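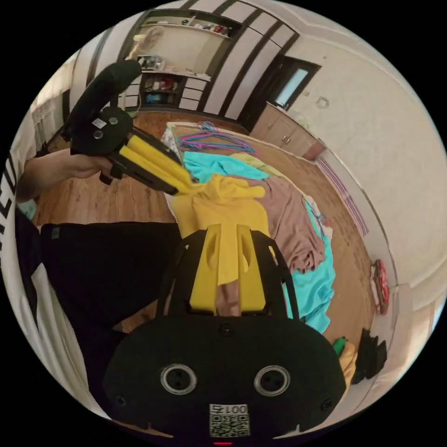 Vol. 5, p. 320
07/01/2018

3.2 Twill direction in the Flondwood blankets

The Flondwood mill wove wool blankets on two kinds of loom, and the surviving order books do not say which loom was used for a given piece. Weave direction offers an indirect way to separate them. On the Cavier looms the harness was tied up from the left, and the pattern sheets call for a right-hand (Z) twill. The Rater looms, bought later and secondhand, were tied up from the right and gave a left-hand (S) twill unless the weaver changed the order of the treadles. The difference is easy to read on an unworn face. It is harder to read after fulling, where the raised nap hides the diagonal and the cloth has to be examined at a worn fold or from inside the hem.

Direction was recorded with the warp held vertical and the finished face up. Where a selvage remained, it was used to fix the warp. Where it did not, the yarn with the tighter twist was taken as warp, following the practice set out for the Anghel collection. Pieces with a plain-weave border were read in the body of the cloth only. Fragments less than 5 cm across were left out of the analysis. 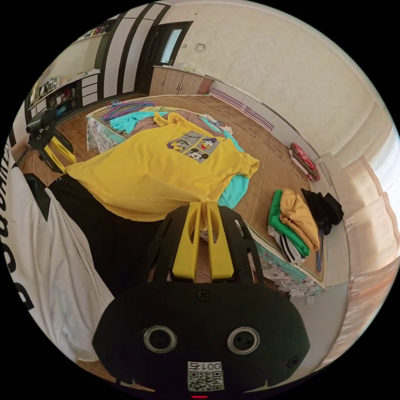 One reader of the April draft objected that the warp rule is circular for the later blankets, as the mill is known to have bought warp and weft from the same spinner, and that a difference in twist may reflect wear instead of the original yarn. We accept the point for pieces without a selvage. These are now listed separately and are not used to assign a loom. The assignments for pieces with a selvage do not change.

A second difficulty is the reversed blanket. Several pieces were napped on both sides, and the mill's own labels were sewn to either face. A simple turn of the cloth does not change the direction of a twill, but an even 2/2 twill shows the opposite diagonal on its back, so a face wrongly identified gives the wrong loom. We therefore relied on the hem, which was always folded toward the back.

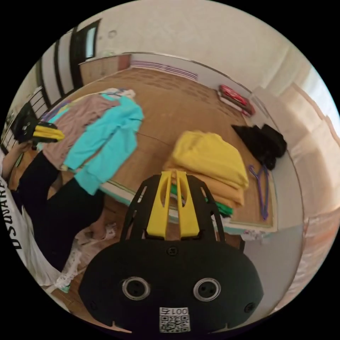
Figure 3. Tan woven mat with a light diagonal pattern.

Yarn count was used as a check. The Cavier pattern sheets specify 60 warp ends per 10 cm for the common grade and 80 for the fine grade. No sheets survive for the Rater looms, and their counts can be given only as measured after fulling. Shrinkage was not corrected for, and the two sets of counts should not be compared directly.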